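Call for Participants: Working Group on Good Practice for Handheld Gripper Work in Homes

Prellon invites applications from operators, trainers and safety staff to join a working group on good practice for manual gripper tasks in private homes. The group will review the current Volta guideline, now in its second draft, and prepare a version for general use by partner sites.

Participants will be asked to test the draft rules during their regular sessions and report on them in writing. The work covers object selection, handling of packaged goods, shared work surfaces, and the protection of residents and their belongings. Each participant will complete 100 short handling tasks and attend four online meetings, held on Friday at 3 p.m. Participants receive a fixed payment of $200 on delivery of the final report.

Applicants should have:
At least 70 logged hours of work with handheld or mounted grippers
Experience in at least one furnished home
Good written English
Permission from their employer, where one is required

Prior work on technical standards is welcome but not required. We especially encourage applications from two-person teams, as the rules for two operators at one table are the least developed part of the draft.
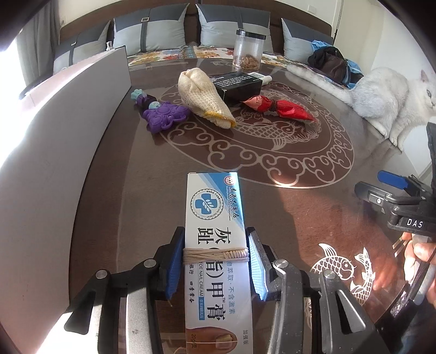

Section 4 of the draft concerns medicines and other health products. It requires that cartons stay closed during handling, that the contents be recorded before the session starts, and that no item bearing a resident's name be used. Section 5 covers pets - operators must stop if an animal comes within reach of the jaws. Participants may propose changes to either section, and all proposals will be answered in writing.

To apply, send a one-page statement and a summary of your logged hours to Kirsten Fehr, Prellon Standards Office, quoting reference 3262. Applications close at the end of May. Selected applicants will receive the full draft and a participation agreement before the first meeting.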